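Well water vs. town supply at Undgate
Rural Living board > Water and Septic

mukari_hill
Moved to the Undgate side in June. The house has a drilled well, 200 feet, steel casing. Lab results: hardness 20 grains, nitrate 2 mg/L, no coliform. The neighbor wants me to split the cost of a line from the Prendergast Road main. Is there any case for that with these numbers?

tenpenny51
Not on nitrate. Hardness of 20 is high, so budget for a softener. I would stay on the well.

dikside_dave
Disagree. One sample tells you little. My well in Dikside was clean for years, then failed after a wet spring. Town water gets tested on a schedule and you do not have to think about it.

tenpenny51
You also get chlorine and a monthly bill. A shallow dug well and a 200-foot drilled one are different cases. Which was yours?

dikside_dave
Dug, 20 feet. Fair point, but the casing seal matters more than depth. Has anyone looked at the grout?

mukari_hill
Grout is on the driller's log, top 51 feet. The cap is newer and has a screened vent. Static level is 100 feet.
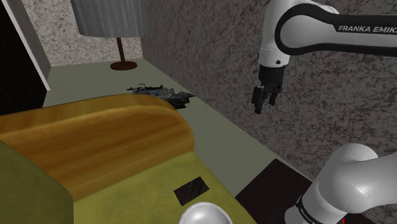 The pump is original as far as I know, and the pressure tank short cycles — probably the bladder. I would replace the tank before spending anything on a shared line.

tenpenny51
Check the air charge first. Two psi under cut-in, tank drained.

dikside_dave
And test again after heavy rain. I would still get the quote for the main.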